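Laborbuch Projektgruppe Gronik — Eintrag vom 27. Mai 2026
Eingetragen: Dionysis

Stand: Aufgabe 2 (Wäsche im Korb), Aufnahmen mit den Handgreifern. Aufgabe 1 (Becher stapeln) ist abgeschlossen, die Daten liegen auf Hung im Ordner Becher_final. Bitte dort nichts mehr umbenennen, das Trainingsskript hat die Pfade fest drin.

Vormittags zuerst die Zeitstempel geprüft. Nach dem Neustart des Aufnahmerechners lief die linke Seite wieder hinterher, gleicher Fehler wie beim letzten Mal. Zeitdienst von Hand gestartet, danach in Ordnung. Das muss in den Autostart, ich habe es Mared auf die Liste gesetzt.

Danach Kalibrierung der Würfel. Rechts problemlos. Links hat die Erkennung zweimal abgebrochen, sobald der Würfel schräg zum Fenster stand. Vermutung: Spiegelung auf dem Aufdruck. Wir haben den Vorhang weiter zugezogen und die Belichtungszeit fest eingestellt, Wert steht in der Konfigurationsdatei. Die Automatik bleibt ab jetzt aus, auch wenn das Bild dann etwas dunkler wird.

Ablauf für Aufgabe 2, wie mit der Gruppe vereinbart: Korb steht auf dem runden Tisch, Tuch liegt ungeordnet drin. Eine Hand ordnet den Stoff, die andere bleibt zuerst außerhalb und kommt erst dazu, wenn eine Kante frei liegt. Dann Tuch herausheben, auf dem Tisch ablegen, einmal falten. Eine Aufnahme beginnt mit beiden Händen über dem Korb und endet, wenn beide Hände wieder vom Stoff weg sind.

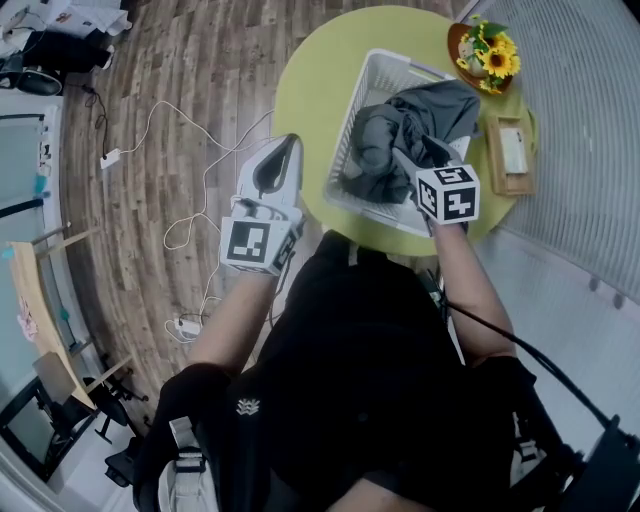 Mit dem dunkelgrauen Tuch gibt es ein Problem, das wir bei den Bechern nicht hatten. Im Korb sieht man die Falten kaum, und die Auswertung verliert die Stoffkante, sobald sie an der Korbwand liegt. Mared will es mit einem helleren Tuch gegenprüfen. Ich bin dafür, das graue trotzdem im Datensatz zu lassen, beim Wettbewerb im Oktober sucht sich die Jury die Stoffe aus. Zamance hat in der Ausschreibung nur die maximale Größe angegeben, zur Farbe steht dort nichts.

Zweites Problem ist die Verdeckung. Greift die Hand tief in den Korb, verschwindet der Würfel zeitweise hinter dem Rand. Die Lücken werden zwar interpoliert, aber bei langen Lücken springt die Bahn am Ende sichtbar. Grenze jetzt auf 900 ms gesetzt, alles darüber wird verworfen. Kostet uns Aufnahmen, ist aber sauberer.

Ausbeute: 4 Durchgänge komplett verworfen, alle wegen Verdeckung. Der Rest ist hochgeladen und noch nicht gesichtet. Ziel für Aufgabe 2 bleiben 3.000 Aufnahmen bis zum Ende des Semesters. Bei unserem jetzigen Tempo wird das eng, wir brauchen mehr Termine oder eine zweite Station.

Zum Gurt: sitzt bei kleineren Leuten zu locker und rutscht beim Vorbeugen zur Seite. Vor der Aufnahme nachziehen und einmal mit gestreckten Armen vorbeugen. Wenn die Halterung dabei wandert, noch mal von vorn.

Plonari hat wegen der Ersatzbacken geantwortet. Lieferzeit 4 Wochen, Bestellung geht über das Sekretariat. Bis dahin drucken wir selbst nach, die Datei liegt im Projektordner unter Greifer/Backen. Bitte die Fassung mit dem breiteren Schlitz nehmen, die alte klemmt.

Offen:
Zeitdienst in den Autostart (Mared)
Helles Tuch besorgen, gleiche Größe (Mared)
Aufnahmen von heute sichten, Sprünge markieren (ich)
Zweiten Würfelsatz drucken, diesmal auf mattem Papier (ich)
Bei Zamance nachfragen, ob der Korb gestellt wird oder wir unseren mitbringen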